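Pre-run and in-run checks, slide pair task, Trorkevthorpe bench

Filled in by me, Aled Landeg, with Kipchumba Mutiso on the controls. Target for the batch is 70 episodes. I've kept to the Nernent sheet's order, but my comments do wander a bit (sorry, Kip!).

1. Emergency stop within reach of the operator
OK. Pressed it, reset it, pressed it again. Kip can get to it without leaning over the bench.

2. Finger pads and tips
OK, with a comment. There's scuffing along the inner seam, mostly near the tip of the right finger. I'd run them for this batch and look again before the next one.
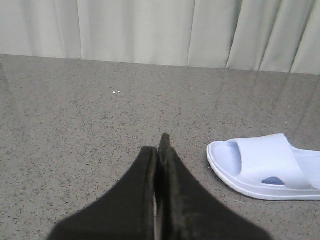 Item 2: fingers closed, wear along the inner edges. Slide at right.

3. Bench top clear of loose bits
Wipe down needed. Tiny white specks do show up on that speckled stone, and I'd rather the model didn't learn to care about crumbs. Cloth only please, no spray - the top is shiny enough already.

4. Grip and lift
OK. I asked for slow lifts to begin with and stood well back. Hands stay off the bench whenever something is in the air, and that includes reaching in to "just straighten" the other one (you know who you are).
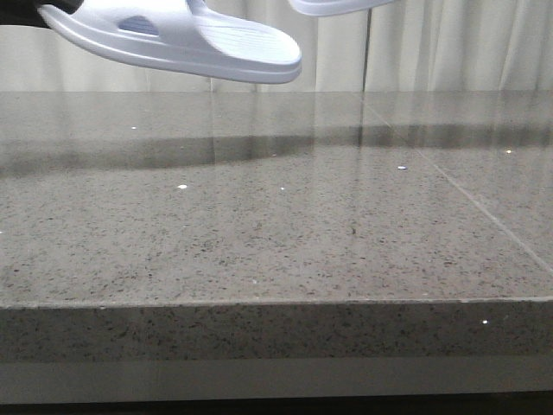
Item 4: slide held by the heel end, well above the counter.

5. Release and placing
Pass, but read this bit before labelling. A pair that ends up crossed, one slide on top of the other, gets saved and marked "overlap". Don't bin it! We had 47 usable episodes in the last batch and hardly any messy ones, so the model only ever saw tidy pairs, and you could tell. Kip would like a separate tag for when the toe is tipped up as well. Fine by me, as long as we both use it. 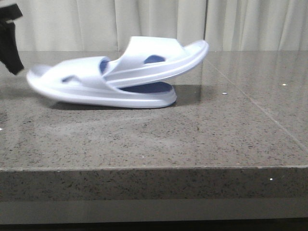 The operator should also stop after every 7 episodes and let go of the controls for a minute. Kip says he doesn't need it. Powell's note from June says he does, so he's having the break and I'm making the tea.

6. Wrist camera view
OK. Lens cleaned, cable clipped back, no rubbing at the joint. I moved the wrist through its full range twice and watched the cable the whole way. For start positions, keep some where the slide is only partly in the wrist view, over on the right with just the front end showing, and open counter ahead of the fingertips. It's a harder start and we're short of them. Mosberg's old sheet told you to reset those, so please cross that line out if you've still got a copy.
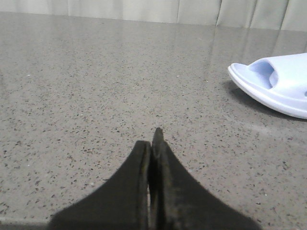
7. Lighting and background
Mostly OK. I haven't changed the lamps and would like them left alone until the batch is done, even if it feels a bit gloomy by late afternoon. My one grumble is the shine: the curtain folds come back as pale streaks on the far part of the counter. Leave the curtain where it is for now, but write down any change to it in the log, with the time.

8. Saving and naming
Not OK at first. The first 5 files went into the old folder, my fault. Moved and checked, all of them open properly.

Still to do
Wipe the bench (item 3)
Add the toe tag to the label list (item 5)
Look at the finger pads again after the batch (item 2)

Cleared to run once the bench is wiped. A.L.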